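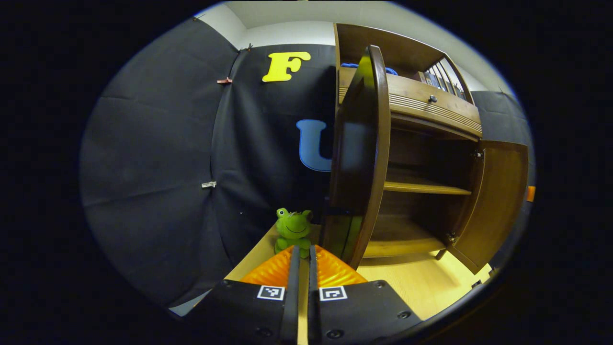 A green plush frog on a light wooden tabletop, with black cloth hung behind and a cabinet standing open to the right.

Soft toys are awkward things to store. They weigh very little, take up a good deal of room and hold dust in a way that a painted wooden block does not. The toy library at Drultach has 1,174 of them on its register, a figure that has grown from nearly 1,000 when the present cabinets were fitted. Its storage was planned for 2,000 items of all kinds, and plush now accounts for more than half of that.

The method is simple. Each returned toy is brushed, checked at the seams and given a number on a cotton tape label. It is then looked over on a table against dark cloth, which gives a clean outline to pale or brightly coloured fabric. Black shows lint badly, so the cloth is rolled before each session. It is hung in panels and clipped where they meet - ironing is done in December, when lending stops for stocktaking, and creases are tolerated for the rest of the year.

Frogs are a useful test of the system. A bear can be described by height and colour, but most plush frogs are green, and the register has to separate them by other features: the set of the eyes, the line of the mouth, the colour of the belly, whether the limbs are long and loose or short and tucked. Entries under the old system often said only "frog, medium". These are being rewritten as the toys come back.

Washing depends on the filling. Polyester fibre will stand a cool machine cycle inside a pillowcase. Bean or pellet filling is surface cleaned only, with a damp cloth and a little mild soap, and the toy is left to dry on a rack for 3 days before it goes back on the shelf. Tumble drying is not used, as it mats the pile and can cloud plastic eyes.

Cabinet doors are kept open for an hour each morning to let the air move. Shelves are lined with undyed cotton, and toys sit upright in a single row. The sister collection at Prarard prefers lidded boxes, which save space but flatten ears and snouts. Drultach tried the same boxes for one winter and went back to shelves. The boxes now hold jigsaws.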